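Trivley Desk Arm Kit
Set-Up Guide, revised 17 February 2025

Section 5: First placement and the practice task

Before you start this section, the arm should be fully assembled and each joint should have been numbered in the Mondal software (Section 4). If a joint still shows a question mark in the software, go back and finish numbering it. The practice task will not load until every joint has a number.

You will need:
Assembled arm with its base
Power supply and USB cable
Practice tray
Practice cup
A table at least 900 mm wide, with nothing on it that you mind having knocked over

5.1 Placing the base

1. Set the base near the middle of the table. Leave a clear space on all sides that is at least as wide as the arm is long when stretched out.
2. Press down on the base with one hand and try to turn it. If it slides, use the clamp or the screw holes. The rubber feet hold the arm at low speed only.
3. Run the wires out of one side of the base and keep them flat on the table. Do not run them across the front of the arm.
4. Check the cable bundle along the upper links. It needs a loose loop at each joint. A tight bundle will pull on the gripper plug when the arm folds.

CAUTION: Keep fingers out of the link cutouts whenever power is connected. The joints can move without warning when the software starts.

Note: Arms shipped before April have a shorter gripper cable. If yours does not reach around the upper link with slack to spare, ask your seller for the long version — do not stretch the short one.

5.2 Powering up

1. Fold the arm upward by hand before you connect power. The gripper should hang clear of the table.
2. Connect the power supply first, then the USB cable.
3. Open Mondal and choose Connect. Wait for the status light in the software to turn green.
4. Choose Hold. The arm will stiffen in the position you left it in.
5. Push gently on the gripper. It should resist. If the arm sags, choose Release, support the arm with your hand, and see Section 8.

Power down in the opposite order. Hold the arm as you choose Release, or it will drop.

5.3 Laying out the practice task

The practice task teaches you how the arm reaches, closes and lets go. Merkosetti trays and Zetelau trays both work, but the software needs to know which one you have. Choose it under Layout.

1. Stand the cup on one side of the base and the tray on the other. Both must be within reach without the arm going fully straight.
2. Turn the tray so that its slots face up and all of its feet touch the table.
3. Move the wires so that they do not lift a corner of the tray.
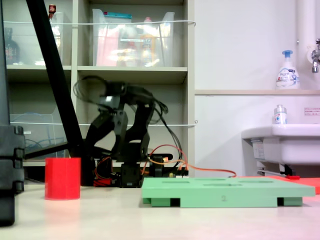

4. In Mondal, choose Teach, then guide the gripper by hand to a point 160 mm above the cup. Press Save Point.
5. Do the same above the tray, at the same height.
6. Set the speed to Low and choose Run Once. Keep one hand near the power switch.

The arm should travel between the two points without touching either object. If it passes too low, raise both saved points and try again. If it stops partway and the software reports a load error, something is in its path or a cable is caught.

Note: Saved points belong to the base position. If you move the base, even slightly, delete them and teach them again.

Once Run Once works at Low speed, repeat it at Medium before going on to Section 6. High speed stays locked until the gripper has been calibrated.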